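Simulated scenes and the speed limit rule: does your shop apply it?
13 replies · 219 views

gritmill_dan
We've got a new written rule at work and I want to know if we're being silly. Anything that runs on the arm in simulation has to obey the same limits as the real cell. Same joint speeds, same keep-out zones, same "no sharp objects in the workspace" line. My boss got it from a talk by Tsegereda Ayele back in December and now it's in our handbook. I lose a ton of time to it. The whole point of a sim is that I can slam the gripper into the counter and the only thing I break is my afternoon!

palletqueen
I'm with your boss on speeds, sorry. We had a policy that was trained at whatever speed the sim would let it go, and when we moved it over to the cell we had to clamp it down so hard that it basically forgot how to grasp. Two weeks of retraining. If the limit on the floor is 400 mm/s then put 400 in the config on day one and never think about it again.

gritmill_dan
OK but that's a tuning argument, it's not a safety argument. The handbook has it under Safety.

oldservo
Who cares which chapter it's in? Do it and move on.

hexnut_rae
I care which chapter it's in, because the safety chapter is the one where you need a signature to change anything. We use Sirkutia for our scene checks and it has a "real rules" switch, and once someone files that under safety you can't turn it off for a quick test without paperwork. I wrote up a split at Brenberg when I was there: limits that protect people go in one list, limits that protect the training go in another. The second list any engineer can override as long as they leave a note in the log.
6 likes

gritmill_dan
That I could live with. Did the sharp objects thing go in list one or list two?

hexnut_rae
Ha, we argued about that one for a month. List two for the sim, list one for the cell.

palletqueen
Disagree!! If the knife isn't allowed in the cell, why would you train with it in the scene? You're teaching the arm to work in a kitchen you won't let it into.

hexnut_rae
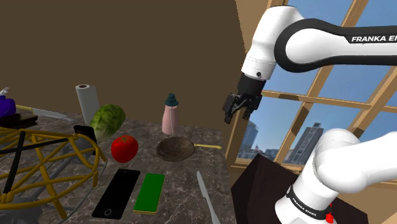
My rule for clutter is that the sim gets to be messier than the cell, and I'd write that down as good practice any day of the week. You want the arm to have seen the bad stuff before anyone lets it near the bad stuff. Take this counter: the blade at the lower right points up toward the bowl, there's another long knife over on the far left, and then there's a tomato and a phone lying face up in with everything else. I would never sign off on that as a real setup with a person standing next to it. As a sim scene I'm happy with it, as long as the sheet says which items are sim only. What I won't allow is someone reading a good score off a scene like that and taking it as permission to put a knife on the real bench.

palletqueen
Fine, the sim only tag makes it better. I still think people will skip the sheet. Ours do.

oldservo
Then make the export fail without it. Griterell does that for us, no tag, no export. Took me one morning to set up.

gritmill_dan
Do you tag every item or just the scary ones? We have nearly 500 objects in our library and I am not doing that by hand.

oldservo
Just the scary ones. Blades, glass, anything with a battery.

hexnut_rae
Battery is a good one, we missed that. Phones should be on the list then.

palletqueen
Please keep the speed limit in there though. I'll die on that hill.

gritmill_dan
Keeping the speed limit, moving it to list two, tagging the blades and phones. I'll take it to my boss and report back. He's going to ask what happens to the scenes we've already run, so if anybody has wording for old scenes, send it my way.

oldservo
We stamped ours "pre-rule, don't reuse" and left them in the archive.
4 likes · 2 shares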